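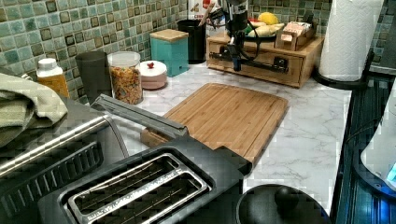 Figure 4.1 A bamboo cutting board and a black toaster on a kitchen counter.

# 4 Staging Without a Stage

Most plays in the first three chapters were written for a raised platform and a seated audience. This chapter looks at work made for other rooms: shops, stairwells, ferry halls, private homes. Such work is usually called site-specific theater, though the term covers several practices that should be kept apart.

We begin with the Skadside company, which performed *Mussa* in a disused customs shed at Porness. The shed held up to 217 people, but the company admitted only 19 at a time. Spectators stood wherever they liked, and the actors had to play to all sides. Lines that carried well in rehearsal were lost near the doors, and two speeches were moved as a result.

Section 4.2 turns to sound and sightlines. Section 4.3 deals with permits, exits and insurance — matters a director in a regular theater can often leave to the house.

Before reading on, choose a room you know well. Sketch its floor plan and mark where an actor could enter. Keep the sketch; you will need it for Exercise 4.6.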